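Subject: Re: [tradska-politics] Prinden council and the language of the ballot papers
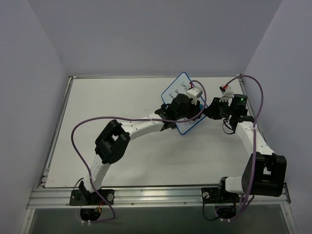 Hello all,

I read the message from Thursday two times and I agree with the main point, but I think one detail is not correct.

On February 21, 2026 another member wrote:
> The council of Prinden voted to print the ballots in one language only.
> The opposition says this is an attack on the voters in Mekonnen district.
> In my opinion it is only a way to speak less about the budget. The mayor
> lost the support of the Velance party in January and he needs a new topic.
> Does anyone know if the decision can still be changed before the election?

The council did not vote on the ballots themselves. It voted on the information sheet which hangs in the polling station. The ballots are decided by the regional election office, and the office has not published anything yet. I know this sounds like a small difference, but the newspapers mixed the two things and now everybody repeats it.

About the question: yes, it can be changed. The rules of the council say that 14 days after the publication any group with at least nine seats can ask for a second vote. Velance has exactly nine. If they will ask is another matter. Their leader was very careful in the last interview and spoke mostly about the road to Mekonnen.

I am less sure than you that the budget is the reason. The budget debate was already very quiet before January, and only 86 people signed the petition against it. For the language question there were 164 signatures in one weekend. A mayor who wants silence would choose a different topic, I think.

If somebody has the minutes of the session, please send them to the list. The version on the council page stops at item 14 and the vote was later.

Best regards from Tradska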